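Re: [irncombe-arms] left gripper dropping out mid-grasp
Date: Oct 26, 2019

> We see the left gripper lose communication for a moment when the arm is
> reaching out over the table. It comes back by itself but the fingers stay
> where they were, and the task script carries on as if the grasp had
> finished. Firmware is 452. Has anyone else had this, and is it the
> gripper or the bus?

Same fault at our end, two units, and on both it was the cable. We run the can-into-box task, left arm holding the can, right arm waiting open by the box. In February we logged 800 cycles with no dropouts. After we moved the table and changed the approach pose we had a dropout every 200 cycles or so, always on the left.

We swapped the gripper first, then the wrist module. Neither made any difference. Then we put a meter on the cable and bent it by hand close to the plug. One conductor opened up when the bend got tight.

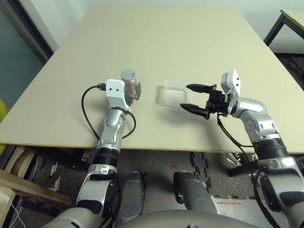 The Grinard cable is 380 mm between the plug and the first clip, and with the new pose the wrist was turning far enough to pull on it at the end of each reach. We fitted the Orodel one with the softer jacket and moved the clip back toward the elbow. No faults so far, but I would not call it proven yet.

The part that worries me more is the script carrying on. On 452 the driver reports the last known finger position after it reconnects, so a stale value reads as a good grasp. We had an arm swing across with a can that was hardly held. It fell on the table and no one was near, but please don't run with anybody inside the reach until you have a check in place. We now stop both arms on any gap in the gripper status and make the operator clear it - slow, but it works.

I sent the logs to Dhillon support and they have reproduced the stale value. No date for a fix. Can you say which way your cable is routed at the wrist, and whether the dropouts line up with one pose?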